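## Testing grippers on cloth: workshop tips

Notes for anyone comparing two grippers on laundry and heavy fabric at a home bench. The pair used for these notes were a Revent parallel gripper with rubber pads and a Soler with two curved fingers. Both ran on the same Berge arm.

**Use one cloth for the whole comparison.** Fabric softens with handling. Run the grippers in alternation on the same item, and swap which one goes first after lunch.

**Drop it the same way.** Hold the cloth by one corner at elbow height and let go. Do not arrange it. A folded cloth is easy for almost any gripper and says little about the difference between them.

**Fix the exposure before the first run.** Dark fabric next to a bright surface is the hard case for a wrist camera. On automatic, the brightness shifts as the arm comes down and the folds fade out at the point where they are needed. Set the exposure on the cloth at grasp height, lock it, and let the bright parts wash out.

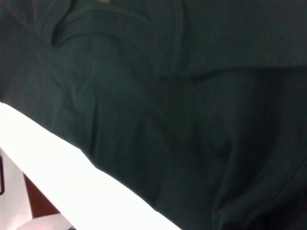

*Wrist view at close range: dark green cloth, white area overexposed, folds at lower right in shadow.*

**Pick the ridge, then check the seam.** A raised fold gives both fingers something to close on. Seams are stiffer and hold better, but the Revent pads tended to ride over them at low force. The Soler fingers did well on seams and poorly on flat cloth.

**Watch pocket openings.** A fingertip can slide in and lift the cloth by one layer. Log this as a separate result. Counted as a clean pick, it flatters the thinner finger.

**Add light from the side.** A desk lamp of some 800 lumens, set low, brings out the creases. Overhead light flattens them. Keep the lamp in one place for both grippers and mark its base with tape.

**Clean the pads.** Lint builds up quickly and rubber loses grip. Wipe with a damp rag between sets and let the pads dry before restarting.

**Controller settings.** The Jurance controller keeps the last force limit after a tool change. Reset it by hand. Embla Sundqvist lost a June afternoon of runs to this, and her log now has a column for the limit, filled in before each set.

Store the cloth unfolded between sessions, over a chair back or a rail.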